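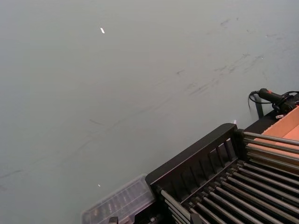 1/ Gray matte tabletop, scuff removal and rack placement. Thread.

Took over the bench table by the back wall from Solange Millet, along with the black dish rack and the clear divided box. The top had a band of diagonal dark streaks when I got it. It still has one. Notes on what I have tried so far.

2/ First thing to settle is whether a mark sits on the surface or in it. Run a fingernail across the streak at a right angle. If the nail catches, it is a scratch and no cleaner will help. If it slides, it is transfer: material left behind by whatever was dragged. All of mine slide except one near the wall edge.

3/ Transfer marks on a light matte top show worst under low side light. I check mine late in the afternoon with the ceiling light off. Under overhead light the faint ones go away and you will think you are finished.

4/ Order of attempts, mildest first:
Damp microfiber, water only. Picked up dust, left the streaks.
Dish soap, one drop per cup of warm water. Slight change at the ends of the streaks.
Isopropyl on a folded cloth. Lifted some gray onto the cloth. Best result so far.
Melamine sponge. Works on the test patch and also polishes it, so you trade a dark mark for a shiny one. Stopped there.

5/ Someone will suggest sandpaper. I tried 800 and then 2000 wet on an offcut of the same top. 800 leaves a haze you can see from the doorway. 2000 is slower and leaves a smaller, glossier haze. Neither goes near the real table.

6/ On the rack. It has a slatted end panel and gray rods in two tiers, with the rods seated in black plastic sockets. The sockets are where the dirt goes. Crumbs and hard water scale pack in around the rod ends and a cloth will not reach. I use an old toothbrush, then a wooden toothpick, then rinse with the rack tipped toward the end panel so it drains out.

7/ Do not pull the rods out by twisting. Push straight along the axis, flex the end panel outward a little, and lift. On the one I replaced at home last year (an Orkton, since discontinued) I twisted, and split a socket. Glue did not hold.

8/ Rack position matters for the table. Mine lives at the corner, and I lift it to move it. Solange slid hers. Rubber feet would help. Vament sells stick-on ones, the 900 pack, gray. They hold on the flat underside of the frame if you degrease first and leave them overnight before loading.

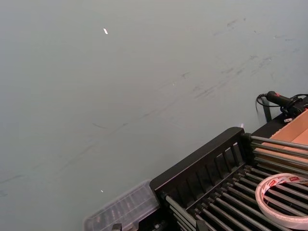 Roll of tape on the rods, streaks still on the table.

9/ The tape goes with the next job, which is masking. I want a clean border between the treated patch and the untreated one so I can compare them. Press the edge down with a plastic card, wipe with isopropyl up to the tape and slightly over it, wait, peel back at a low angle. Do not leave tape on overnight. The adhesive residue is harder to shift than the marks.

10/ White specks: paint or lint. Lint moves if you blow on it. Paint needs the plastic card held nearly flat. A metal scraper will give you a new gray line.

11/ Things I have not tried and would like reports on: the Cureo paste cleaner, and the Fleury cream for matte laminates. I don't know for certain that my top is a laminate, so a patch test comes first in either case. If yours left a shine, say what cloth you used.

12/ Replies so far ask about baking soda. It is an abrasive. Mild, but the finish is what you are trying to keep. I would put it after soap and before melamine, with very light pressure, and only on a corner that the rack will cover.

13/ Next update in December, once the isopropyl patch has had some weeks of use next to the plain one.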